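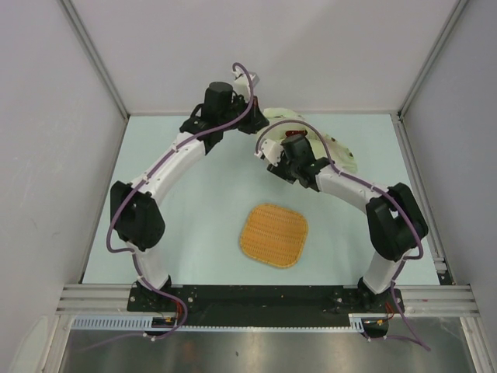

Teaching the two-arm cell to fold a cloth into the tray, by teleop

Updated July 9, 2023. Replaces the June page, which had the reset order wrong.

Quick version for people who've done single arm demos before and now have to do two. If you haven't done single arm, go do that page first, it's shorter and you'll break less.

Task: pick up the cloth, get it flat between both grippers, fold once, fold again, put it in the tray. Sounds easy. Takes a good afternoon before your demos are worth keeping.

Before you start

Power on, arms to home, wait for both to report ready in the Varkow console. Both. One ready arm will happily take commands while the other sits there.

Look at the gripper cables. Should have slack at the wrist and again at the big joint. Run each arm slowly through its full range by hand control and watch the clips. If a cable goes tight anywhere, stop, re-clip, do it over.

Leader handles: zero them in the same pose as the arms. Squeeze each trigger all the way, let go, check the gripper follows. Left handle drives left arm from where you stand. If it's swapped, someone changed the mapping, fix it in the Pelkonen config and restart the session. Don't just cross your hands. People have tried.

Setting the table

Tray in the middle, near side, flat. Cloth toward the back, crumpled. Not folded, not neat, drop it from a hand's height and leave it how it lands. You want different crumples every time or the policy learns one crumple and nothing else.

Keep the tray out from directly under the grippers at the start. The arms need room to come down on the cloth first.

Recording a demo

1. Start recording, hold still one second.

2. Bring the closer arm down on the cloth. Go for an edge or a corner, which ever is on top. Pinch shallow. A deep pinch grabs two layers and you won't see it until you lift.

3. Lift straight up, slow. Cloth hangs. Find the next corner.

4. Other arm comes in from its own side. Don't reach across. The wrists get close in the middle and that's where the bumps happen. If the gap gets smaller than a fist, back one arm off before moving the other.

5. Both grippers closed, spread till the top edge is straight. Not tight! Pulling hard trips the force limit, it's set at 2000 and a stretched cloth gets there fast.

6. Lower so the bottom edge touches the table, move both arms away from you, lay it down. Open both. Lift clear.

7. First fold: pick the two far corners, bring them to the near ones. Second fold: one arm only, side to side.

8. Slide one finger under, close, carry to the tray. Let go low.

9. Arms up and back. Hold still one second. Stop recording.

Speed. Steady, same pace all the way thru. A demo with a long pause in it teaches the pause. If you need to think, think before you hit record.

Missed grasps are fine to keep if you recover right away. Open, back up a little, try again. We want some of those. Three misses in a row, throw it out.

Throwing demos out

Delete if: arms touched, cloth left the table, you bumped the tray, your hand went inside the walls, trigger slipped. Mark it right then. You will not remember later, trust me.

The first Tudbridge set had 1740 demos and we cut 111 of them for hands in the view alone. All that work. Keep your hands out till the recording light is off.

Resetting

Stop recording. Arms home. THEN reach in. Take the cloth out, shake it, drop it again. Move the tray a little, turn it a little. Every tenth demo swap the cloth for another one from the bin.

How many

Target for this task is 4000 across everybody. Short blocks, then switch operators. Tired hands make jerky demos and you can see it in the plots right away, big spikes at the wrist.

Common problems

Gripper lags the trigger: restart the leader, not the arm.

One arm drifts down while holding: gravity comp is off, console, second tab.

Cloth sticks to fingertip after open: wipe the pads.

Replay doesn't match what you did: clock offset between arms. Re-sync, and redo the whole block.

Upload goes to the Drondcombe folder, one block per folder, with your initials. Write the cloth you used in the notes feild.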